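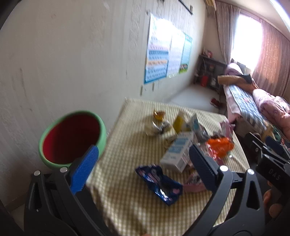
Kirsty Ellery: I bought the 2 m cut in April and it still lies flat at the corners after a weekly wash. The hem is a bit stiff for the first day or so.

Witby Table Covering, Checked

Woven cloth for kitchen and dining tables. Sold by the meter from the roll or as a hemmed piece. The check repeats across the full width, so two lengths can be joined at the selvage with no visible shift in the pattern.

Specifications
Order code: Witby 662
Minimum cut: 2 m
Roll tension: set at the Clidcombe warehouse before cutting
Shrinkage: up to 3 percent on first wash
Hem: double fold, straight stitch

Care
Wash warm with similar colors. Do not bleach. Iron on the reverse side while slightly damp. Remove wax with a cool scraper before washing.

Ordering
Measure the table top and add the drop twice - once for each side. Cut lengths cannot be returned. Orders placed before noon on Wednesday ship the same week.

Also in this range: Jinia napkins, Kneževič runner.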